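Probezeit

Das Angebot von Gunden lag seit Oktober in der Schublade, zwischen der Gebrauchsanweisung für den Boiler und den Garantiescheinen. Ein Arm mit Greifer, Aufbau inklusive, Probezeit 47 Tage, danach entweder kaufen oder abholen lassen. Ich hatte es zweimal gelesen und zweimal zurückgelegt. Dann kam der Winter mit den Schmerzen im Handgelenk, und ich rief an.

Die Monteurin von Gunden brauchte einen Vormittag. Sie trug das Gerät in drei Gängen die Treppe hoch, schraubte, zog Kabel und ließ mich zuletzt auf einem Bildschirm unterschreiben. Das Modell hieß Inell. Auf die Frage, ob man es auch anders nennen dürfe, sagte sie, das sei in den Einstellungen vorgesehen, aber die meisten ließen es.

Inell hatte eine kleine Kamera am Handgelenk. Über eine App konnte ich mir ansehen, was sie sah, und das tat ich am Anfang ständig. Ich saß mit dem Tee in der Hand da und schaute zu, wie der Greifer nach Drähten, Griffen und Kanten suchte.

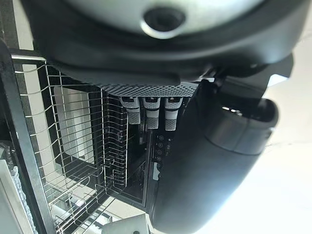

Die zweite Woche

Mit der zweiten Woche ließ das Zuschauen nach. Ich schrieb stattdessen Listen, denn Gunden wollte einen Bericht, und wer den Bericht abgab, bekam die Wartung im ersten Jahr umsonst. Ich schrieb: Tassen gut. Teller gut, aber langsam. Besteck nicht. Ein Messer hatte sie viermal angefasst und viermal wieder losgelassen, dann war sie stehen geblieben, bis ich es selbst wegnahm.

Meine Schwester fand das Ganze zu teuer. Für das Geld könne ich mir jemanden kommen lassen, sagte sie, jemanden, der auch redet. Ich sagte, dass ich morgens um sieben nicht reden wolle. Sie sah zu Inell hinüber und senkte die Stimme, als könnte der Arm sie hören. Laut Datenblatt hatte er kein Mikrofon.

Abends blätterte ich in der App zurück. Sie legte von jedem Durchgang einzelne Aufnahmen ab, und auf manchen stand das Zimmer auf dem Kopf. Dann war der Greifer so weit herumgedreht, dass der Stuhl verkehrt herum vor dem Fenster stand. 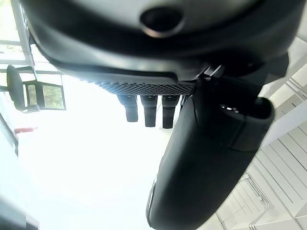

Der Speicher fasste 1.000 Bilder, danach wurden die ältesten gelöscht. Ich merkte mir das, obwohl ich keines behalten wollte. Im Bericht gab es ein Feld dafür, Bildqualität, mit einer Skala bis 7. Ich gab eine Vier. Bei Gegenlicht wurde vieles einfach weiß.

Es gab auch ein Forum. Es gehörte nicht zu Gunden, sondern zu Clukholm, dem Händler, und die Leute dort schrieben hauptsächlich nachts. Ich fragte, ob der Arm bei den anderen auch so zögere, bevor er zugreift. Bei mir dauerte es manchmal so lange, dass ich aufstand und nachsah - und genau dann bewegte er sich. 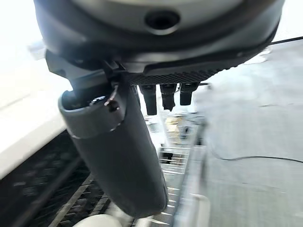
Ochoa schrieb als Erster zurück, das sei normal, seiner habe einen Monat gebraucht. Man müsse die Sachen immer in dieselbe Richtung stellen und ihn vor allem in Ruhe lassen. Wer danebenstehe und eingreife, fange jedes Mal von vorn an. Besteck könne ich vergessen, das spüle er bis heute selbst.

Ich stellte also die Sachen immer in dieselbe Richtung. Das war schwerer, als es klingt. Ich hatte vierzig Jahre lang Geschirr hingestellt, wie es kam, und nun stand ich morgens in der Küche und drehte Henkel nach links. Nach ein paar Tagen tat ich es auch bei den Tassen im Schrank, die Inell gar nicht erreichen konnte.

Den Abwasch hörte ich nun meistens vom Flur aus. Ein Summen, eine Pause, Metall. Ich ging nur noch hinein, wenn die Pause zu lang wurde, und auch dann blieb ich an der Tür. In der App sah ich, dass der Greifer zufasste und hielt.
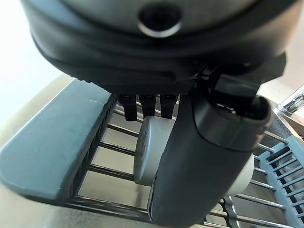 Am vorletzten Tag der Probezeit rief Gunden an. Eine freundliche Stimme wollte wissen, ob ich mich entschieden hätte. Ich sagte, der Bericht sei fast fertig. Das sei schön, sagte die Stimme, aber sie habe nach der Entscheidung gefragt.

Ich fragte, was mit dem Arm geschehe, wenn ich ihn zurückgebe. Er werde geprüft, gereinigt und zurückgesetzt und gehe dann an den nächsten Haushalt. Zurückgesetzt heiße, dass er wieder bei null anfange, auch mit den Tassen.

Meine Schwester kam am selben Abend vorbei und blieb zum Essen. Sie stellte ihre Tasse ab, Henkel nach rechts. Ich wartete, bis sie im Bad war, und drehte sie um. Dann holte ich das Angebot aus der Schublade und suchte die Stelle für die Unterschrift.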